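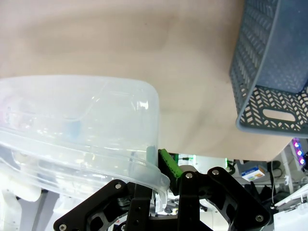
The Great Decanting

Why I stopped believing that a better bin would fix my house

There is a certain kind of store that smells of nothing at all. The Vindari near me is one of them. It sells containers, and only containers, and on a Saturday-ish sort of afternoon it is full of people holding lids up to the light. I have been one of those people. I have spent real money there on boxes for things I should have thrown out.

The pitch is always the same. Your closet is a mess because your closet lacks a system. Buy the system, and you will be the kind of person who knows where the batteries are. Grekmont, whose catalog lands on my porch every June, goes further and promises "a calmer mind by the weekend." I would like to see the numbers on that.

Clear plastic gets the hardest sell. You can see what you own, the argument goes, so you will use it. My experience is that you can see a blur of what you own, and after a month you stop looking. I had four clear bins on a shelf for years. One of them held cables for a printer I gave away before I moved to Ocampo.

I am told the problem is that I skipped the labels. So I bought a label maker. I now own a label maker, and it lives in a bin.

To be fair to the industry, some of this works. A kitchen with three kids running through it needs a place for lunch boxes, and a shallow bin beats a deep drawer. Moths are real. So are leaky basements. If you keep wool or old photos, a tight lid is money well spent, and I have no quarrel with anyone who says so.

What I don't buy is the rest of it -- the matching sets, the modular rails, the Plimumura starter kit that comes in 10 pieces and fits no shelf I have ever lived with. Those get sold as a way to own less. I have yet to meet a starter kit that left a house with fewer objects in it.

Last spring I tried something duller. I took everything out of the hall closet and bought nothing. Two bags went to the thrift store. The rest went back in the cardboard boxes it came out of, with the contents written on the side in marker. It looks terrible. A guest opened the door by mistake looking for the bathroom and closed it again very gently.

I found the batteries, though. They were in with the candles.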